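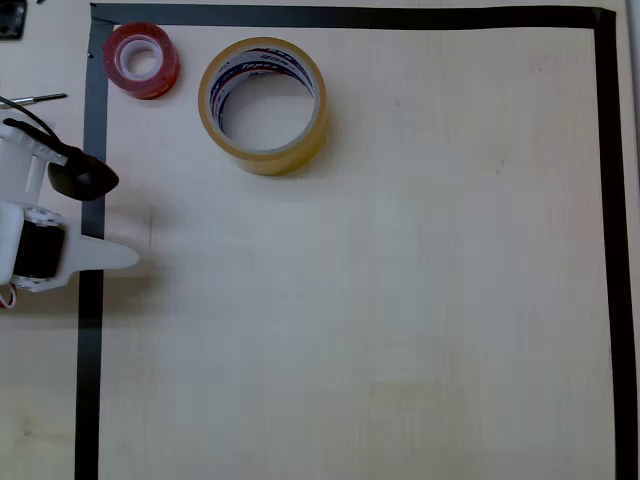
Search tickets
Enter keyword or ticket number
Go

Packing Bench Supplies: Tape Lifting From Cartons and Bench Markings
Posted August 2025 by Lilla Bozsik, Facilities Support, Durnen site
3 comments · 2 shares

Status: Resolved, monitoring
Category: Consumables and work surfaces
Location: Packing room, Durnen

Reported issue

Packing staff reported that clear packing tape was lifting at the ends of carton seams before collection. The fault affected cartons on the Vadville route, where goods are held overnight in the outer store. Cartons for Grillomberg were sealed at the same bench and were not affected. The same report stated that the black tape marking the work area on the bench had begun to curl and that cartons were catching on it.

The two matters were entered as one ticket. They have been handled separately below.

Initial checks

The clear tape in use was compared with an unopened roll from the supply cupboard. Both came from the same delivery. A strip from each was applied to a clean carton and left until the following morning. The strip from the unopened roll held along its full length. The strip from the roll in use lifted at one end.

The roll in use had been kept on the shelf above the radiator. Staff confirmed that rolls had been stored there since the previous November, when the supply cupboard was being repainted, and had not been moved back.

Cartons were also checked. Those held for Vadville carried a fine layer of cardboard dust along the top flaps, left over from the cutting table. Wiping the flaps before sealing improved the hold, even with the older roll.

Action taken: clear tape

1. All rolls were removed from the radiator shelf and returned to the supply cupboard.
2. Rolls that failed the strip test were set aside for bundling waste card and are not to be used for sealing.
3. Staff were asked to wipe the top flaps with a dry cloth and to press the tape down from the center of the seam outward.
4. Tape is to extend at least 2 inches down each end of the carton.

Rolls should be laid flat when not in a dispenser. A roll stood on its edge will pick up grit from the bench, and the grit is carried onto the next seam.

Action taken: bench marking

The black electrical tape had been applied to the wooden benchtop in long runs and stretched as it was laid. Stretched tape draws back over time, which accounts for the curling and for lines that do not run true. The loose section was lifted by hand. Residue was removed with a damp cloth and mild soap — no solvent is to be used on the benchtops.

Replacement tape was laid without tension against a straightedge, pressed down with the edge of a ruler, and left for 6 hours before cartons were placed on it.

Red tape remains reserved for marking cartons on hold. It should not be used to patch the black border, as this has led to confusion over whether a carton inside the border has been released.

Follow-up

The next supply order has been placed with Hordiienko for the usual grade of clear tape. A change of grade was requested in the original report and was declined, as the tape performed as expected when stored correctly. The request may be raised again if lifting recurs on rolls taken directly from the cupboard.

The site dispatches some 2,000 cartons in a normal quarter. Any lifted seam should be reported on this ticket with the route and the position of the lifted end, so that it can be compared with the earlier cases.

Comments (3)

Packing room: Border has been relaid on the main bench. The side bench has the same problem at one corner. Please advise whether a new ticket is needed.

L. Bozsik: No new ticket is required. Please use the method given above and confirm here when complete.

Packing room: Side bench complete. One Vadville carton lifted at the left end this morning — it had been sealed before the rolls were moved. Resealed and sent.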